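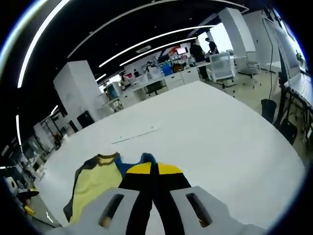

## Does hand-held gripper data for folding need a "clean" lab?

We collect garment demos with a hand-held gripper, wrist-style fisheye camera, no arm anywhere near it. My advisor wants every session moved to a curtained booth so the policy doesn't learn the office. Our first policy (103 shirt demos, all at one white table) gets through a fold nicely at that table and goes to pieces one desk over. Before I spend December sewing curtains: has anyone compared the two?

*posted by dustpan_phd*

---

**Tetsuya Kudo** · accepted

Yes, and I have the curtain to prove it. For Masilela we trained two policies on 906 demos each, same garments, same people folding. One set was all booth. The other was spread over whatever tables we could get with the lights, chairs and coworkers left in.

Tested on tables neither had seen, 100 trials each, the booth policy managed 31 folds and the messy one 80. In the booth the booth policy was excellent. It would have had a wonderful career in a booth.

Two things I'd do before touching the room:

- Move the table. Or move yourself to the other side of it, which costs nothing and changes the whole background.
- Mix the pile. Black garments with a bright panel are where ours failed most, as the dark cloth turns into one blob in a fisheye view and the policy grabs the panel whether or not there's an edge there. Put a few in every session, overlapping other colors.

Check your pose tracking too. A big plain white tabletop gives it very little to hold on to, and the office behind is doing half that work for you. Our tracking dropout went *up* in the booth. I still have the email where I promised the opposite.

---

**Jolán Kovács**

Agree on the tables. I'd be careful with the 80 though, unless the test tables were in a different building. We ran something similar on Dendero and most of the gain vanished when we changed the ceiling lights.

> Same building, different floor. Fair. – T.K.

---

**ledatside_fan**

just crop the top half of the image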